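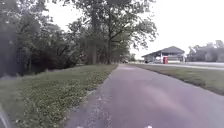 3.2 Verge vegetation along the Drurico path

The verge was a delight to survey. We laid 230 plots between the pavement and the tree line in March and came back to the same plots when the grass was in flower. Yellowish-green blades grew mixed through the grass, and small pale flower heads were concentrated toward the lower left (Figure 2).
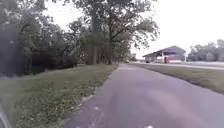 Figure 2. Asphalt path with grass verge and tree line, Drurico section.

Plots next to the asphalt were the richest by far, a lovely result given how narrow that strip is. The Cuken section, mown more often, had far fewer flowers per plot.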